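Monday, late

Site call with Cliltov at eight. They still want the pediatric arm open at the Tillman clinic before the end of November, and I still don't have signed contracts from two of the pharmacies. I told them so. They asked for a new timeline by Wednesday and I said fine.

Spent the rest of the morning on the screening log. We have sent out 586 letters to families and 83 have called back. That is better than the Kestville site did on the last study, but a lot of those kids will be ruled out for prior antibiotics. I wish the letter had asked about that up front. Birdie Lindqvist wrote the first draft with the question in it and the sponsor's people took it out.
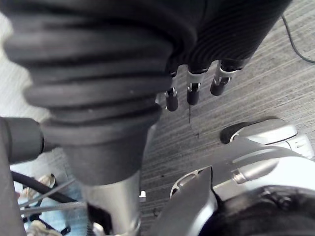
Birdie came by at lunch with the revised consent form. It is down to 5 pages from eleven. She read it out loud to me at the desk and we marked the places where she stumbled. The part on blood draws is still bad. It says "venipuncture" twice. Changed both to "blood test from the arm" and sent it back to the review board with a cover note.

Things to finish this week:

Call the courier about the Thursday pickup. Last time the samples sat at the front desk until after four.

Get the freezer log signed for October.

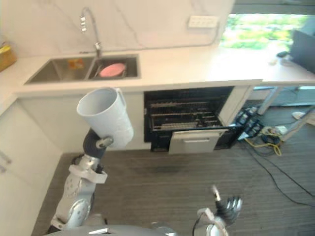 Ask Branine for the corrected lab manual. The one we have gives two different spin times for the same tube.

Book a room for the nurse training, afternoon if possible.

Budget talk at three. The sponsor pays per finished visit, and nothing for the ones where the family doesn't show. I worked out that we lose roughly 1000 dollars a month on that.

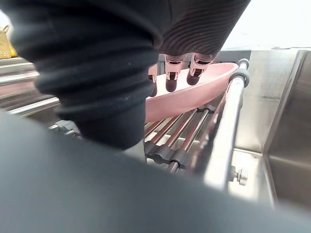 I put it in an email to Cliltov and kept it short. If they say no I will ask for a flat fee on screening instead, which the Kestville people got last year.

One of the mothers called at half past four to ask if her son could take his allergy pills during the study. I looked it up, he can, and I called her back before I left.
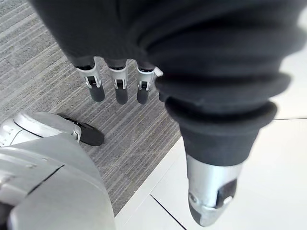 Home by seven. Soup and toast. Read over the consent form again and found another "venipuncture" on the last page. Will write to the board in the morning.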